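Laundry Tips I Stopped Believing, and a Few I Kept
By Idrisa Ondieki
27 Sep 2026

Every laundry page on the web says the same things, and most of them were copied from some other laundry page. I went through my own saved pile in June and tried the ones that didn't cost anything. Most went in the trash.

Sorting into five piles. I have seen charts with whites, lights, brights, darks and "delicates by color." Who has the floor space? Two piles do fine for everyday cotton that has been washed a few times: pale and dark. New jeans, anything red and anything black that still smells of the store go in by themselves until the water runs clear.

Vinegar in every load. The claim is that it softens, brightens, kills odors and saves the machine. I tried it for 6 weeks on towels and could not tell them from the ones that went without. Some washer manuals warn against it on account of the rubber parts. Read yours first.

The tennis ball in the dryer. It does help with a puffy jacket, which clumps otherwise. On shirts all I got was noise.

Baskets are where I have strong feelings. A solid-sided hamper looks tidy and holds in whatever you put in it, including the smell of a gym towel. Get one with holes in the sides. It doesn't have to be a nice one. The Trallon hamper I was talked into has a lid and a liner, and the liner needs washing too, so now there's more laundry than before.
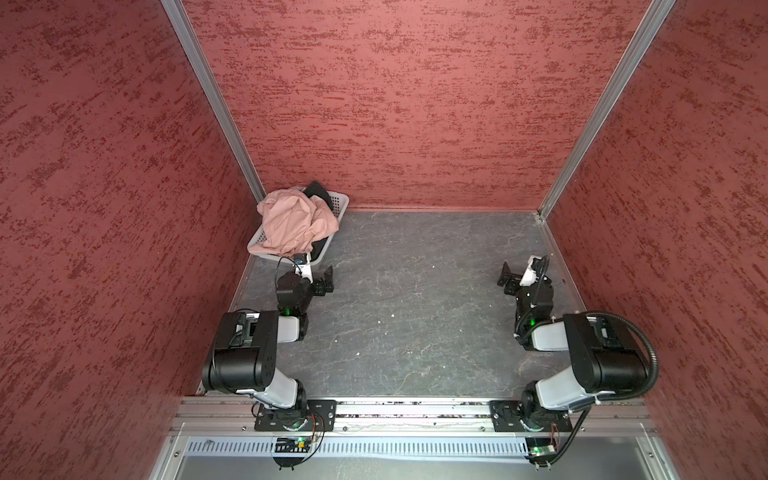 Can pale and dark clothes share one basket before wash day?

Dry ones can, for a few days, with no harm done. Dye moves when fabric is damp, so a wet swimsuit or a sweaty dark T-shirt should hang over the tub until it dries and only then go in with the rest. Pull the two colors apart when you load the washer.

Stain sticks. I bought one from Kodex after reading a glowing review, used it on tomato sauce, and then did the same stain on the same rag with plain dish soap and cold water. Same result. Dish soap also takes out salad oil if you get to it before the dryer does. Once a grease spot has been through high heat I wouldn't promise you anything.

Cold water for everything? Nearly. I still use warm for sheets and for kitchen rags, and for anything a sick person has slept in.

Soaking overnight. Most recipes say overnight when they mean they didn't check. I looked at a grubby collar after 15 minutes and again in the morning, and couldn't see that the extra hours had done a thing.

Measuring detergent. The cap holds far more than a normal load needs, and the lines inside are hard to read. Mark the lowest one with a permanent marker. Stiff towels often mean too much soap, so try less before you buy softener.

Still on my list to test: freezing jeans. I have my doubts.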